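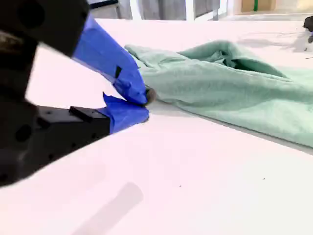 Reading time: 10 minutes (full article)

Figure 2. Pale green cloth on a white tabletop.

4. Color Coding of Reusable Cloths in Shared Kitchens

4.1 Background to the color scheme

Written rules for cleaning in shared kitchens commonly assign a color to each area of work. The intent is to keep a cloth used on floors or sinks away from surfaces where food is prepared. Such schemes depend on two conditions. Staff must know which color belongs to which area, and the colors must stay distinct over the working life of the cloth. Most workplace guidance treats the first condition at length and says little about the second.

The Folska housing association adopted a four-color scheme for its shared kitchens before the present study began. Green was assigned to tables and counters, blue to appliances, yellow to sinks, and red to floors. Cloths were bought through a single supplier, Plitberg, and were washed together at a central laundry in Wibisono. The scheme was introduced by a printed notice in each kitchen and by a short talk given at the start of employment. No refresher was offered.

Light shades of green were of particular interest to the authors. Supervisors reported in early interviews that older green cloths were being taken for faded yellow ones, and that the two were sometimes folded into the same stack. A pale green cloth is easy to name against a white surface (Figure 2). The same judgment is harder in a dim supply closet, where most of the sorting in the Folska kitchens takes place.

4.2 Participants and procedure

A total of 247 employees completed the questionnaire. They included cleaners, kitchen assistants, and live-in staff who clean as a minor part of their duties. Temporary workers were invited on the same terms as permanent staff. The questionnaire was closed on 31 August 2021, and late returns were not included.

The first part of the questionnaire asked respondents to match each color to its area without looking at the notice. The second part asked how they would act in a set of ordinary situations, such as finding only sink cloths in the closet when a table had to be wiped. The third part was open and asked what made the scheme easy or hard to follow. Answers to the open part were read and grouped separately by each author. Where the two groupings differed, the item was discussed until a common reading was reached.

Supervisors were then interviewed at their own sites during September. Interviews followed a written guide but were allowed to depart from it. Notes were taken by hand, and each supervisor was given the chance to correct them.

Laundry records were obtained from the Wibisono site under an agreement with the association. These records list the number of cloths received and returned, by color as judged by the laundry worker at intake. Roughly 4,000 cloths passed through the laundry in the period covered. The records do not show how many times any single cloth had been washed, and no attempt was made to estimate this.

4.3 Results

Of those who responded, 77 percent matched all of the colors to the correct areas. Red was the color most often matched correctly, and respondents described it as the one they had been warned about. Confusion between green and yellow was the most common error. It appeared among long-serving staff as well as new arrivals, which suggests that lack of training alone does not explain it.

Answers to the situation items were less consistent. Many respondents who knew the scheme said that they would use a clean cloth of the wrong color if the right one was missing. Several added that a freshly washed cloth was clean whatever its color, and that the rule seemed to them to concern dirty cloths only. The notice does not address the point. Supervisors were divided on it, and two supervisors in the same building gave opposite instructions to their staff.

The open answers dealt mainly with supply. Respondents wrote that green cloths ran out first, as tables are wiped far more often than floors are washed. Closets were restocked with equal numbers of each color, so red cloths gathered on the shelf while green ones were kept back, rinsed by hand, and used again the same day. A smaller group wrote about storage. They asked for separate bins with labels in words, and a few asked for labels in more than one language.

Fading was mentioned by respondents at nearly every site. Laundry workers confirmed that intake counts for green and yellow were uncertain and said that doubtful cloths were placed with whichever pile was lower. The color figures in the records should therefore be read with caution.

4.4 Discussion

The findings indicate that knowledge of the scheme was good and that its daily use was limited by conditions outside the control of the staff who were expected to follow it. Equal restocking is a clear case. A closet supplied according to use would remove one common cause of substitution at no added cost in cloths.

The choice of shades also deserves attention at the time of purchase. A pale cloth has less color to lose before it is mistaken for another. The association has since asked Plitberg to quote for darker greens and for cloths with a colored border stitch. The Mestesix trial, described in Section 5, compares these two options under the same laundry conditions.

The study has limits. Answers were self-reported, and staff may have stated the rule when asked about their practice. Lighting in the supply closets was noted by supervisors but was not measured. Sites with no central laundry were left out, and the results may not apply to them.

Author contributions: Getachew Tekleab designed the questionnaire and conducted the interviews. Henok Zeleke obtained and reviewed the laundry records. Both authors wrote and approved this section.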